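We use cookies to remember your preferences. Accept all | Manage settings

Review: the Pratthorpe Community Awards Kit

Our residents' association gives out a small award each year to someone under twenty-five who has made themselves useful. Until now the paperwork lived in a carrier bag. This year we bought the Pratthorpe kit for £50, on the grounds that the carrier bag had split.

You get nomination forms, scoring sheets, a pad of blank certificates, a sample press notice and a booklet called Running a Fair Award, which is four pages long and spends one of them on congratulating you for buying it.
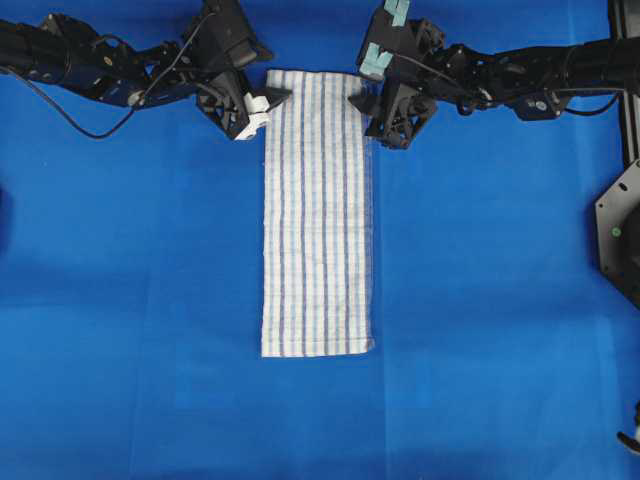 The nomination forms are the best thing in the box. They ask what the young person did, when, and who noticed, and they leave enough room for an answer but too little for a life story. We had 5 nominations back, all readable, one in green ink.

The scoring sheets are another matter. Each judge marks "community spirit" and "spirit of community" separately, and I have read the guidance several times without finding the difference. Our winner scored highly in one and poorly in the other. We added them up and moved on.

Certificates are printed on decent card with a border of laurel leaves. They went through my old Joria printer happily enough, provided I fed them singly and stood over it.

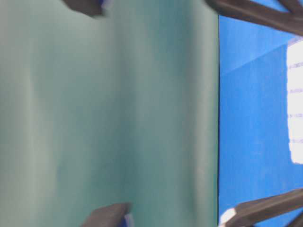
Pale green sheet against a blue background.

The sample press notice comes with gaps for names and is "pleased to announce" three times in two paragraphs. I took out two of them and sent it to the Treleck newsletter, who took out the third.

I had looked at the Anghel set as well. It costs more and includes a trophy, and having seen the trophy I am comfortable with my decision.

Would I buy it again? The forms and certificates, yes. The scoring sheets can go in the next carrier bag.

4 out of 5

Contact us | © Treleck Reviews | Back to top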